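Skindham town hall open day, 4/4/18

Went for the council open day, mostly to hear the leave-or-stay people go at it. Got in late, 17 minutes of queue at the side door. Main chamber was packed, 57 seats and folks standing along the wall.

Junaid Virk spoke first, for staying in the regional union. Dry but clear. Says Skindham gets back more in road money than it pays in. Then Ignacio Villanueva for the leave side, much louder, said the union is finished if Wurnell walks out in October. Big claps, a few boos. No figures from him tho.

Tour of the upstairs offices after. Quick. Saw the records room, the mayor's old desk, teh map with the 2 disputed wards.

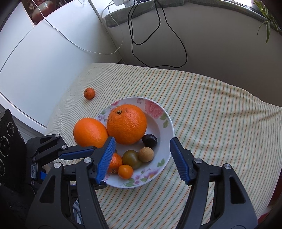 Asked Virk on the stairs what happens if Wurnell does go. "We renegotiate." Wouldn't say more. Villanueva had left by then. Next session is in Wurnell, will try to get there early.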